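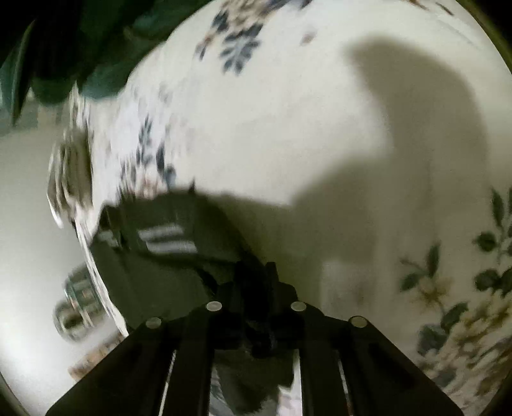 Castell under-sink water filter - does anyone rate it?

Print this thread | E-mail to a friend
Filed under: House and Yard > Plumbing > Water quality
Share (3)

**gravelroad**
October 6, 2025

Had a fellow from Hermans at the door selling the Castell filter. It goes under the kitchen sink with its own little tap. $963 installed, then a new cartridge every year at $100. He did the thing where he puts drops in a glass of your water and it goes yellow, then does the same with a glass of theirs and it stays clear. My wife was impressed. I wasn't, but I couldn't say why it was wrong either, and I don't like spending that kind of money on a colour.

We're in Skutville, on town water, older part of town. It tastes a bit like a pool in the summer and fine the rest of the year. Has anyone had one of these in long enough to have an opinion?

**millpond_lurker**

The yellow is chlorine. Those drops are the same sort of thing you'd use to test a hot tub. Town water is supposed to have chlorine in it, so all he proved is that the town is doing its job. Ask him what the drops say about lead, or anything else you'd care about. They say nothing.

Put a jug in the fridge overnight with the lid off. Most of the taste goes.

**tamarack**

We've had the Castell since April of last year and I'm happy with it. Tea tastes better. The kettle is cleaner too. I know everybody on this board thinks anything sold at the door is a swindle, but the installer was tidy and it hasn't leaked.

**millpond_lurker**

A carbon filter won't do anything for your kettle. That's hardness, calcium and so on, and carbon lets it straight through. Unless the Castell has something else in it?

**tamarack**

I don't know what's in it. I know what my kettle looks like.

**oldcopperpipe**

Did you start descaling it more often when you bought the filter? I'm not being smart. I did exactly that when I bought a fancy humidifier. I'd spent the money so I started looking after it, then gave the machine the credit.

**tamarack**

Possibly I've given it vinegar once or twice. The tea is still better.

**gravelroad**

The brochure says "reduces up to 100 contaminants". No list. I asked for the list and he said it was on the website. It isn't, or I can't find it. There's a page that says the same sentence over a picture of a waterfall.

**oldcopperpipe**

"Up to" is doing all the work in that sentence. Reducing one contaminant by a hair is covered by it. What you want is the certification, which should be printed on the cartridge itself and should name what it was tested for. Taste and odour is one claim. Lead is a separate claim, tested separately, and plenty of filters that pass the first were never put in for the second. If the salesman can't show you a certificate with the model number on it, treat it as a taste filter and price it that way.

**beanrow**

As somebody who rents I use a Rivau jug. Cheap, no plumber. It's slow and takes up half a shelf in the fridge, and I'm honestly not sure I could pick the water out blind. I keep buying the cartridges anyway, so laugh if you want.

**millpond_lurker**

Do the blind test. Get someone else to pour, same glasses, same temperature. Temperature is what catches people out, because the jug is always cold and the tap isn't. I tried it on my brother-in-law, who swore by his filter, and he picked the tap water.

**tamarack**

One brother-in-law is not a study.

**millpond_lurker**

Neither is one cup of tea.

**fencewire**

I'll disagree with the crowd a bit. Gravelroad says older part of town. If the house has the original service line there could be lead in it, and that is a real reason to own a filter. I wouldn't wave it off with "leave a jug in the fridge". A jug in the fridge does nothing for lead.

But you'd want to know before you buy. Call the town works office and ask what your line is made of and whether they'll test a sample. Take the sample first thing in the morning, before anyone has flushed or run a tap. If it comes back clean you've saved your $963. If it doesn't, you need a filter certified for lead and you need to be a pest about changing the cartridge.

**millpond_lurker**

Fair. I was answering the taste question and I'll stand by it for that. Agreed on the lead.

**oldcopperpipe**

You can also look for yourself where the line comes in through the basement wall. Scratch it lightly with a key. Copper looks like a penny. Lead is dull grey, scratches shiny and is soft, and a magnet won't stick to it. Galvanized is grey as well but the magnet grabs. It only tells you about your end of the line, mind, and the town's end can be different.

**gravelroad**

Went down with a fridge magnet. Copper as far as I can see, which is from the wall to the meter. I've left a message with the works office about the rest.

Hermans phoned again in the meantime. The price is now "only good for 2 more days". He said the same thing when he was here, so I asked him which 2 days he meant and he said he'd have to call me back.

**beanrow**

That would have settled it for me.

**tamarack**

They never pressured us like that. We asked for time and they gave it - but it may be a different salesman.

**fencewire**

Check the contract for who owns the unit too. Some of these outfits rent it to you and it's in the small type. You find out when you go to sell the house.

**gravelroad**

It says purchase, I looked. It also says the warranty is void if you use anyone else's cartridge, so there goes the idea of buying a cheaper one. I'm waiting on the town before I do anything. There's a jug in the fridge with the lid off and my wife says it tastes like onions.

Print this thread | E-mail to a friend
More in: Plumbing, Door-to-door sales, Skutville and area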